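Saturday, January 12, 2019
Workshop notebook, Millberg bench

Third entry on the Imden hand-held grippers, and I'm finally past the unboxing grumbles, so this one is about using them. For anyone picking up the book cold: we have the pair on trial from Moschos, left and right, plus their recording software and the little case of spare screws (already into the spare screws, see below).

Set-up was quicker than in July with the demo pair. Charged both overnight, updated the firmware from the laptop, squeezed each handle fully open and fully shut when it asked, done. The right one wanted to be told twice. I still think the calibration page should show you the opening in millimetres instead of a green tick, and I've put that on the feedback sheet in capitals so maybe they'll read it this time.

Jobs for this round were kitchen table stuff. I wanted cutlery because that's what the Cluvville people keep asking about, and because chopsticks are a rotten shape for any parallel jaw. Skinny, light, and they roll the second you look away. If the thing can cope with those I'm not worried about forks.

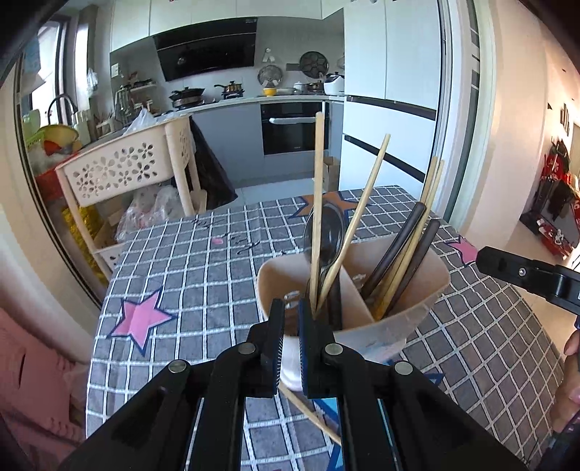
Left and right grippers at the utensil holder, one chopstick on the cloth.

Notes on the jaws. The padded strips are the best part of the whole kit. They grab plastic nicely without me having to crush the handle, and on a smooth cup you can feel through the trigger when you've got it. Thin wood is fussier. Pick a chopstick up near the middle and it wants to swing like a compass needle, so I've been going for the thick end and keeping my wrist low. A narrower set of tips would help heaps. Moschos list them as an extra and I'd like to know why they aren't in the box.

A crowded holder is a different sort of annoying. The jaws themselves fit fine but the linkage behind them is wide, and you end up nudging the neighbours while you're going after the one you want. I got better at it once I started coming in from the side.

The linkage, though! I like it. Flat plates, plain screws, nothing hidden, and you can strip one down at the table with the driver from the kit. One of mine had worked itself a bit slack by lunch, so I nipped it up and put a dab of threadlocker on. Check yours before a long session. Don't go mad with the driver or the arms get stiff and your forearm will tell you all about it the next morning.

Weight is okay for short stints. After a good long go my left hand was cooked and I was getting sloppy, so swap jobs between hands if you can.

Software: it had logged 3647 clips across the trial when I packed up, and 967 of those are tagged for review. That's too many. Flicking through, a lot look perfectly usable and I reckon the tagger is being precious about fast wrist turns. Going to loosen the threshold and rerun it before I complain.

To do:
Ask Moschos for a price on the narrow tips, 2 sets
Rerun the tagger
Try the spoons properly
Longer cable for the charger, the one supplied is silly

Leaning towards keeping the pair, if the tips are a sensible price.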